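Jergate Bin Liners, 3-Gallon, Roll Pack: Long-Term Review
February 16, 2022

Small trash bags are a dull thing to test and an easy thing to buy badly. The large kitchen sizes get all the attention from reviewers, while the ones that go in a bedroom or bathroom basket are treated as interchangeable. They are not. A bag that is too short slides down the first time something heavier than a tissue lands in it, and a bag that is too wide bunches up and eats a quarter of the volume.

I have been using the Jergate 3-gallon liner since September, alongside the two products it most often gets compared with, the Ondcombe Small Bin Bag and the Zudine Everyday Liner. All three were bought at retail. The Jergate box holds 141 bags on a coreless roll, an odd number that the maker does not explain on the packaging.

Material and construction

The film is a low-density polyethylene with a slight texture on the outside face. It stretches before it tears, and it tears along the length of the bag more readily than across it. The Ondcombe film is high-density: thinner, louder, stiffer, and more likely to split at a point, such as the corner of a blister pack. For paper waste, there is little to choose between them. For packaging with hard edges, I would take the Jergate.

The bottom is a flat seal with a second weld line just above it. Star seals hold liquid better because there are no open corners, and buyers who need a bag for wet waste should look for one. The Jergate seal has not opened in normal use. I did fill one bag with water over a sink as a check, and it wept slowly from the left corner after a few minutes.

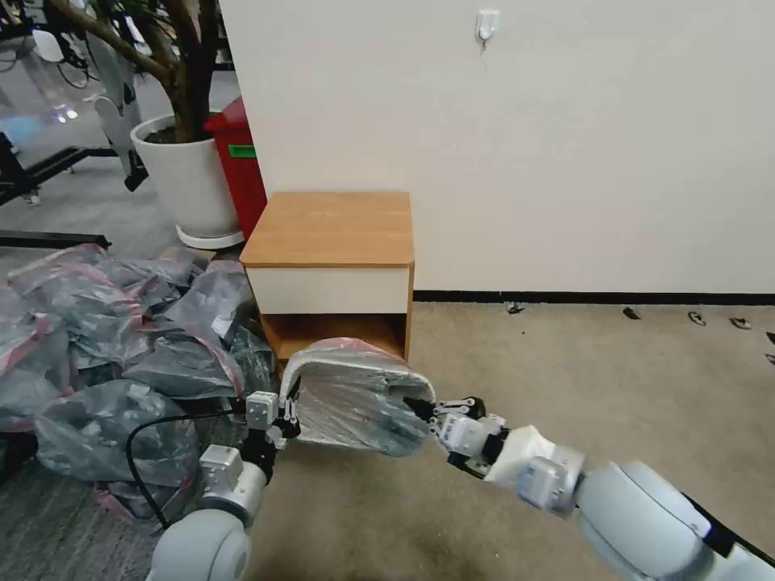 Bag weight is where makers save money, and it is also where the published numbers help least. Thickness is quoted as an average across the roll, and a bag blown unevenly can meet the figure while having a thin strip down one side. I held bags from the start, middle, and end of the roll up to a window and looked for light bands. The Jergate showed faint ones near the perforation and none in the body. The Zudine showed a clear band on every bag. This matters more for some loads than others. Beside a small wooden nightstand, where the trash tends to be things like plastic wrapping, a thin strip will probably never be noticed. In a home office with staples and cut zip ties going in, it will.

Odor was low. There is a mild plastic smell when the box is first opened, gone by the next day. The scented version was not tested.

Dimensions and fit

A liner has to do two things at the rim: reach over it, and stay there. The first is a matter of length. The second depends on how closely the mouth of the bag matches the circumference of the basket. The Jergate leaves enough film for a generous fold on a standard small round basket and an adequate one on a rectangular basket. On an oval basket from Aliyu it was tight, and I had to stretch one side to get it over. The film took this without whitening.

There is no drawstring and there are no tie flaps. Closing the bag means gathering the top and knotting it, and that needs the bag to be no more than four-fifths full. The Ondcombe has flaps and is easier to close when packed. I count this as the main practical argument against the Jergate.

Color is a matter of taste, but tinted clear film has one advantage, in that the contents can be checked before the bag goes out. The drawback is the same fact seen from the other side. In a basket that lets light through, the contents and the folds of the liner will show from across the room.
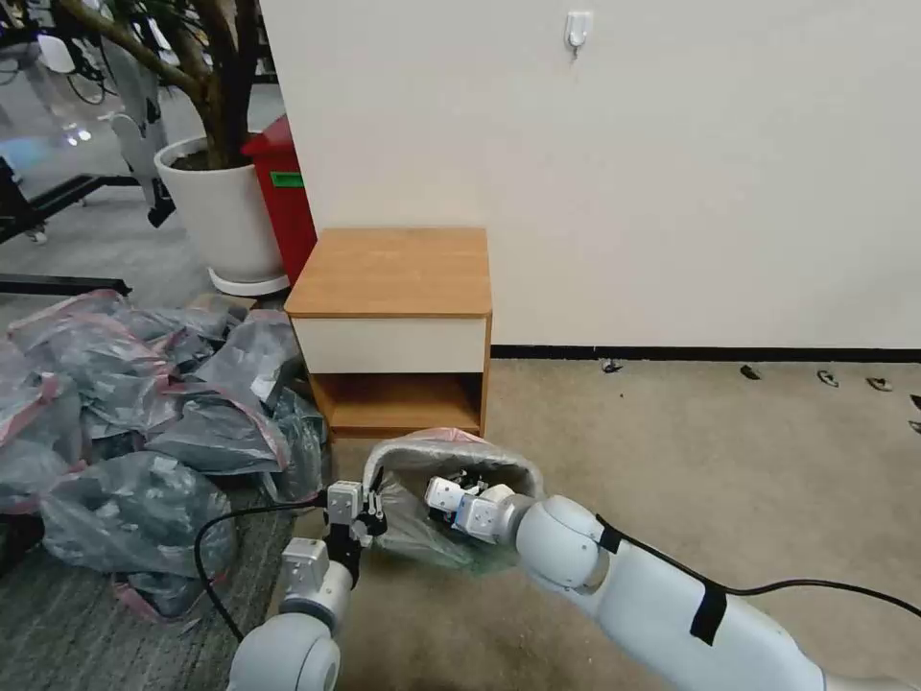 Roll and dispensing

The coreless roll pulls from the center. This works well until the last third of the box, when the remaining layers loosen and two or three bags come out together. Perforations are clean. Out of the first 50 bags, one tore off crooked, and it was still usable. The Zudine roll is worse in this respect and left a ragged mouth on many of its bags.

Finding the open end takes a few seconds of rubbing the film between the fingers. A printed arrow would fix this. Ondcombe prints one.

The box itself is light card with a tear-out panel. It will stand on a shelf, but it will not survive a damp cabinet under a sink. I moved the roll to a plastic tub in the second month.

Changing the bag

I change small liners when they are full, or weekly if they are not. The usual method is to unfold the rim, gather it, and lift the bag out while the basket stays on the floor. A tight liner can form a partial vacuum against the wall of the basket, and then the whole thing comes up at once.

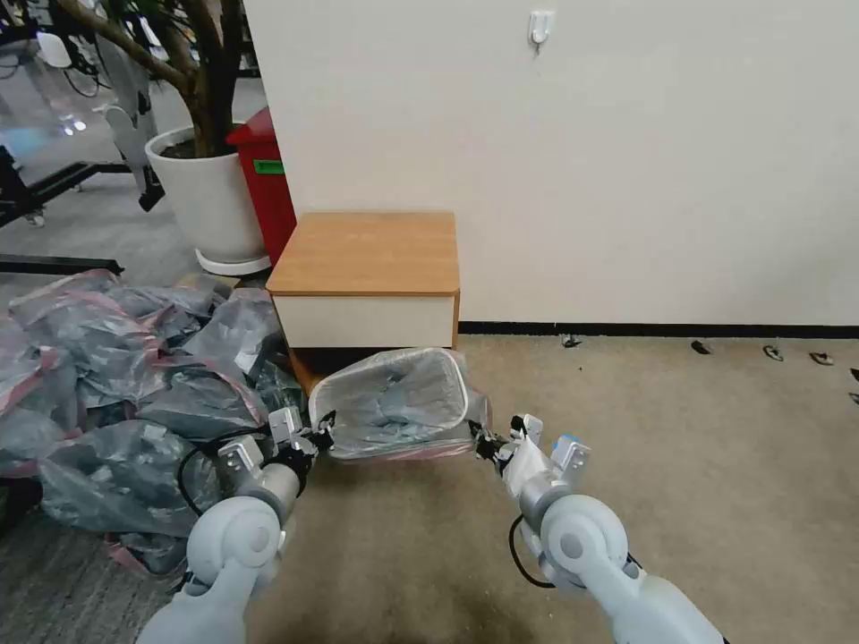
Venting the basket is the standard cure, and a few baskets are sold with a hole near the base for this purpose. Most are not. A textured film such as the Jergate leaves small air paths and releases more easily than a smooth one, though a packed bag will still grip. Basket weight is a factor too. A small white plastic wastebasket standing on carpet has very little holding it down, so it pays to keep a grip on the rim at both sides when moving it and to hold one side down when pulling the bag. With a steel basket the problem hardly comes up.

Cost

The Jergate costs slightly more per bag than the Zudine and less than the Ondcombe. A 500-bag carton is listed on the maker's site at a better unit price, but it ships as loose flat packs with no roll, and I have not tried it.

Verdict

Recommended for dry waste in round or rectangular baskets. Not recommended for wet waste or for anyone who wants tie flaps. The Ondcombe is the better bag to close and the Jergate is the better bag to fill. The Zudine is hard to recommend at any price, given the uneven film.

Rating: 4 out of 5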